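5 May 2020

I finally wrote back to Freya Clegg, and I'm still a little embarrassed about how long it took me. Her letter came in December. An actual letter, four pages on both sides, in that slanted handwriting she's had since we shared an apartment, and I put it on the kitchen shelf where I'd be sure to see it every day. I did see it every day! I just kept thinking I needed a whole free afternoon to do it justice.

Well, I've had plenty of free afternoons this spring, and so have most of you, I imagine. So I cleared off the desk, made a pot of the strong tea, and sat down with the good pen.
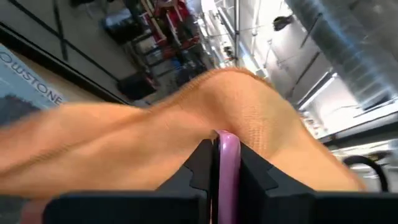
The first page was terrible. I'd forgotten how slow writing by hand is, and how you can't go back and fix the sentence where you said "lovely" twice. My hand cramped up halfway down. I told her about the weather, then the garden, then the weather again, and I nearly tore the whole thing up. But I remembered something my aunt used to do, which was to start every letter with whatever was right outside her window and just keep going from there. So I told Freya about the neighbor's cat stalking a pigeon three times its courage, and after that the pages filled up pretty fast.

I asked her if she remembers the bus trip to Paucar, when Rhydian slept through our stop and we had to walk back along the highway with all our bags. I'm sure she does, but I want to hear her version, because mine has gotten a lot more dramatic over the years (there may not have been quite that much thunder). She always kept better track of things. She once told me she'd saved every letter I sent her from my first job, and there's a shoebox somewhere with 94 of them in it. I don't know whether to be touched or ask her to burn them.

There are 2,067 miles between her mailbox and mine. I looked it up while I was hunting for stamps, which is the kind of thing I do when I'm supposed to be finishing something. We could call each other, of course, and we do now and then — but on the phone we end up talking about who's sick and what the stores are out of. On paper I found myself telling her about a book I didn't like and a dream I had about our old landlord.

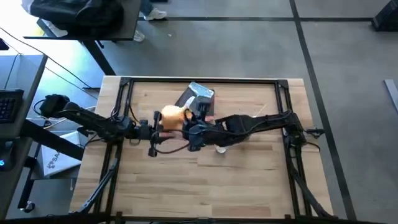 *Two arms over the butcher block, and something soft and orange.*

Anyway, it went out with the mail this morning, six pages, folded badly. I've already started one to Wanting Yuan, who has no idea it's coming and will probably think something's wrong. If you owe anybody a letter, go ahead and start with the window. And if anyone knows where to find decent airmail paper, the thin crinkly kind, please tell me in the comments. I'm down to my last two sheets.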